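The Laundry Task

The club had until 15th November to send in its run, and the arm still would not go into the drum.

Tharushi Pramanik sat on the floor with the laptop on her knees. She had written the reach in February, for a box on a table, and a box on a table has no rubber lip. Each time the arm got near the gasket it slowed down, thought about it and backed out.

"What's the limit set to?" Aparecida Miranda asked.

"Two hundred."

"Two hundred what?"

Tharushi scrolled up. The file was 2644 lines long and she had not commented most of it. "It doesn't say."

Aparecida ran the club and had taught shop before that. She did not read code, but she knew what a person looked like when they were guessing. She pulled over a stool and ate half a sandwich while Tharushi searched.

The other team, from Curatholm, had already posted a score of 754. Everyone at Fudik had seen it. Arrieta, their own program, had never finished a run, so it had no score at all.

"It's the old table height," Tharushi said at last. "It thinks there's a table in there."

"In the washer?"

"In everything. It thinks there's a table everywhere."

She took the line out, saved the file and read it through again from the top of the block. Then she did the part she hated - she put her thumb on the stop button and told it to go.

The arm went up and over, the way it always did. It came to the lip. Tharushi counted under her breath and got to 2.

"Don't stop it," Aparecida said.

"I'm not."

It kept going in.

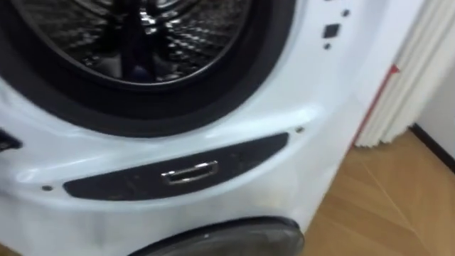
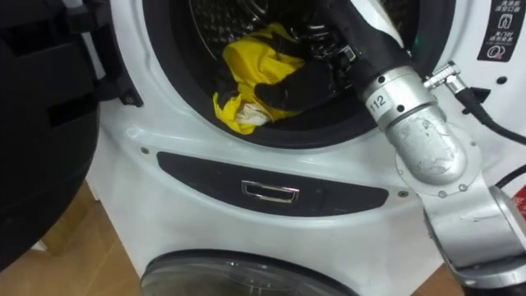

The washer used for the Laundry Task. In the second picture, the arm is reaching into the drum, with the yellow and black cloth in its mouth.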